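Why do jackets look the way they do?

Have you ever stopped to look at your jacket before you pull it on? Go and fetch one now, if you like. There's a lot of clever stuff going on in there!

Start with the cloth. Run a finger across it. Is it smooth, or can you feel tiny ridges? Corduroy is the famous ridgy one. The ridges are called wales, and they are made of lots of very short threads that stand up like grass on a lawn. All those little threads trap air, and trapped air keeps you warm. Corduroy can even make a swishy sound when you walk - try it and listen!

Now find the placket. That's the proper name for the strip down the front where the buttons and buttonholes live. It has extra layers of cloth, so the buttons don't rip out when you're in a hurry.

Next, the pockets. A patch pocket is the simplest kind: one piece of cloth sewn on to the outside, a bit like a sticker. Some have a flap over the top, which helps keep the rain out and your conkers in.

Shops and museums want you to see the whole shape of a jacket, so they often put it over a body form. In the costume room at Fastthorpe Museum there are 433 pieces of clothing, and the oldest coat has 50 buttons. Imagine doing those up before school! 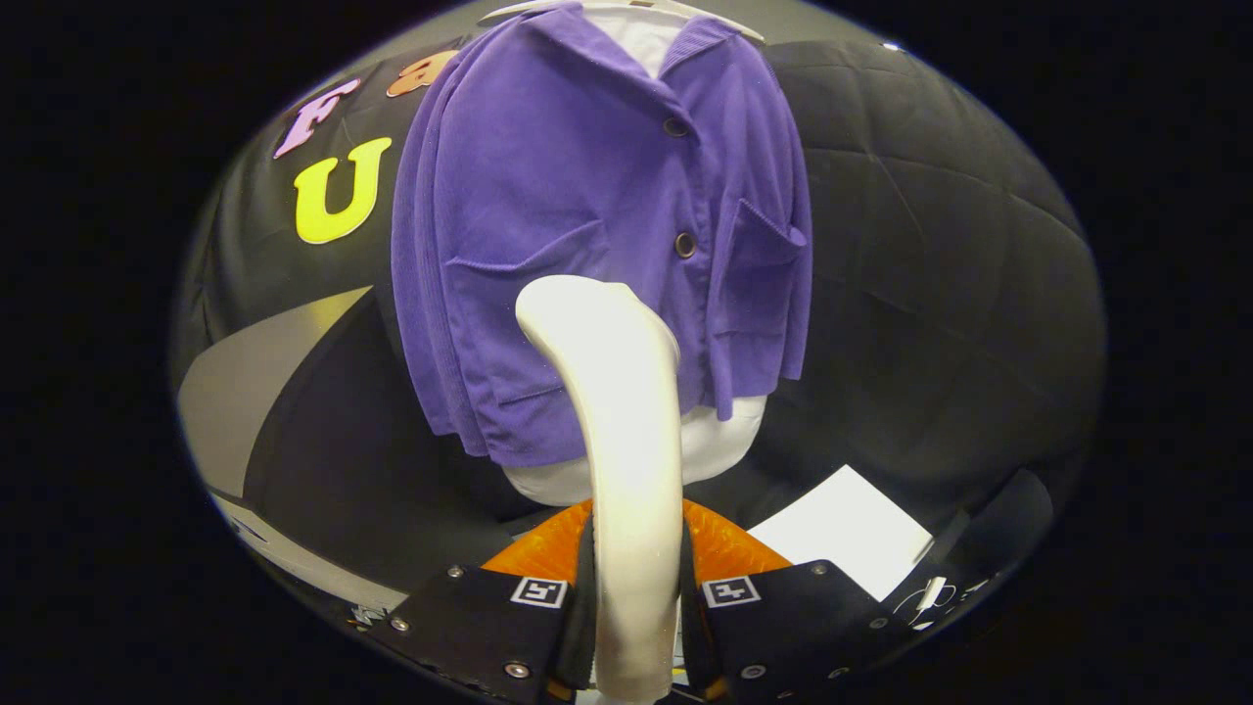
At home a hanger does much the same job. Its curved ends fill out the shoulders, so the sleeves can drop straight down and the creases have a chance to fall out. Do up the top button too, and the jacket won't slide off on to the floor.

Try this: hang one jacket up overnight and leave another in a heap. Which would you rather wear in the morning?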